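How to read a GDP release without getting lost

I love growth figures day – but the first time I opened a release I had no idea where to look. The good news is that you only need a few lines of it!

Start with the headline number and check what it's being compared with. Growth "on the quarter" sets these three months against the last three. Growth "on the year" goes back to the same quarter a year ago. Some countries also annualise, so multiply a quarterly rate by four for a quick match.

Next, find the word "real". Real growth has price rises taken out. If the economy grew 7 per cent in cash terms and prices rose 5 per cent, real growth was a shade under 2.
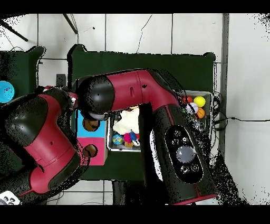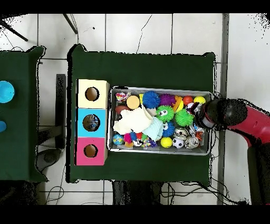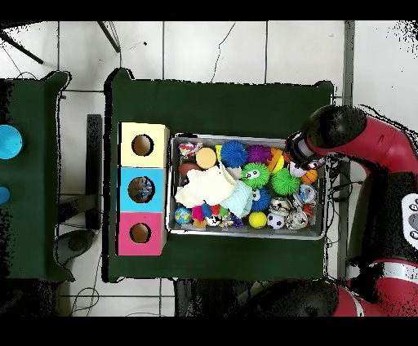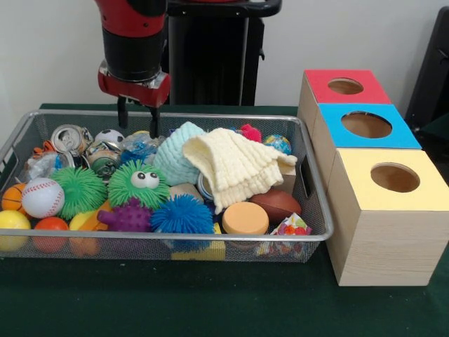
Delwyn Dunstan wrote in to say that the step most people skip is the revisions table, and that a first estimate should always be pencilled in, never inked. I couldn't agree more, so let's do that one now.

Open last quarter's release next to the new one and compare the figures for the same period. If the old number has dropped, the new growth is starting from a lower base, and a cheerful headline may be less cheerful than it looks.

Then go to the breakdown: household spending, investment, government, trade and stocks. Stocks are my favourite (yes, really) as they can swing a whole quarter on their own and swing it straight back in the next.

Jot down the headline, the revision and the biggest mover, and keep the note for next time.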